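Home | Blog | Table Tennis | Garage | About | Contact

Sorting out the paddle covers

23/03/2022

I have been playing table tennis again since December, after a break of several years. The club is in the hall at Trunach, which is a short drive from my house, and I go when I can. One result of going back is that I now own more paddle covers than paddles. They had been living in a drawer with batteries, tape and a bike pump, and last week I emptied the drawer and went through them.

I am writing down what I kept and what I threw out. A couple of people at the club have asked what kind of cover to buy, and I gave them short answers that were not very useful.

Why bother with a cover

I played for a long time without one. My old paddle went into a gym bag with shoes and a towel, and the rubber picked up grit and lint until the ball slid off it. I blamed the rubber and bought a new sheet. Then I put the paddle back in the same bag, and the new sheet went the same way within a season.

A cover keeps the dirt off, and it also protects the edge of the blade. My blade has two dents along the rim from being dropped on a parking lot, and both would have been smaller with some fabric around it.

The kinds I have tried

The first kind is the square case. It is stiff, it holds two paddles and a few balls, and it takes up half of a small bag. I had one from Minhas that lasted a long time. The zipper pull finally came off and I used a paper clip in its place. It is a good case if you drive to matches and have room in the trunk. I gave mine to a neighbor's kid along with the paper clip.

The second kind is a plain sleeve with no closure. You push the paddle in and it stays there if you are lucky. I had one of these and threw it out. The paddle fell out of it twice on the same walk.

The third kind is cut to the shape of the paddle, with a round part for the head and a narrow part for the handle. This is what I use now. Mine is red with a thin black edge, and the handle part is black mesh. It is soft, so it never lies completely flat on a table, but it packs into nearly any space.

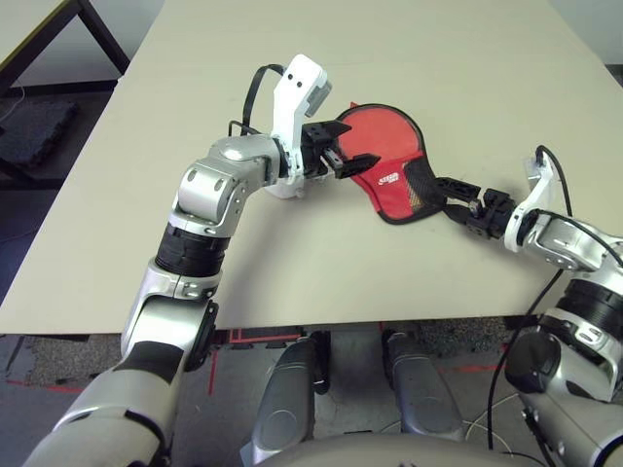

What to look for in a shaped cover

The zipper matters most. Some shaped covers only unzip partway, and you have to feed the paddle in at an angle. That scrapes the edge of the rubber every time. A cover that opens up into two halves is much easier. You lay the paddle in and close the other half over it.

The second thing is the handle. Short covers leave the handle sticking out, and I used to think this was fine. It is fine until something leaks in the bag. I now want the handle covered too, and mesh is good for that because I sweat a lot and the handle comes off the table damp.

A clear window is nice but I would not pay extra for it. It is handy at the club, where there is usually a pile of covers on the bench and several of them look alike. I have gone home with the wrong paddle once. It was a better paddle than mine and I took it back the next evening.

I would skip anything with a ball pocket on the outside of a soft cover. The ball presses against the blade and gets crushed, or it makes a lump so the cover won't sit in the bag. Carry the balls in something hard. I use an old plastic food tub with a lid.

Measure before you buy. I ordered one cover from Busolham without reading the sizes and it was made for a kid's paddle. I could get the blade in, but the zipper stopped at the shoulder of the handle. That one went back, and the return took 53 days from the day I mailed it to the day I saw the money. I don't plan to order from them again.

How I put the paddle away

I wipe both sides of the rubber with a damp sponge and leave the paddle on the table while I change my shoes. By then it is dry enough. If I am in a hurry I skip the sponge and do it at home, but I don't put it away wet. The one time I did that, the cover smelled bad for a week.

Then I open the cover out flat and brush out whatever is inside. There is always something, mostly dust and little crumbs of sponge from the edge of the rubber. I also look over the blade at this point, because a loose corner of rubber is easy to glue down early and a pain to fix later.
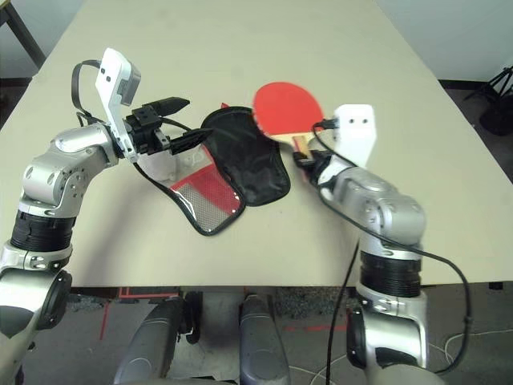

The blade goes in first and the handle follows. I hold the two halves together near the top of the head and run the zipper slowly around the curve, since that is where mine catches. If it sticks I back it up a little and start over. Forcing it is how I ruined the one before this.

Every month or so I wash the cover by hand in the sink with dish soap and hang it over the shower rail. I have never put one in the dryer. The tag on mine says not to, and I believe it.

What is left in the drawer

I ended up keeping the shaped cover and one spare, which is an Iten with a full zipper and no window. It is a bit stiff at the fold but I expect that will ease up. The rest went into the box of free stuff at the club and all of them were gone by the time I left.

The drawer still has the batteries, the tape and the bike pump in it. I found 5 balls at the back and three were cracked. I put the good ones in the tub.

Next I need to replace the rubber on the forehand side. I have a sheet ready and will write about the gluing when I have done it.

Recent posts

Getting back to table tennis after a long break
Cleaning rubber with plain water
Fixing the wobble in a folding table
A shelf for the garage wall
Which shoes I wear on the hall floor at Trunach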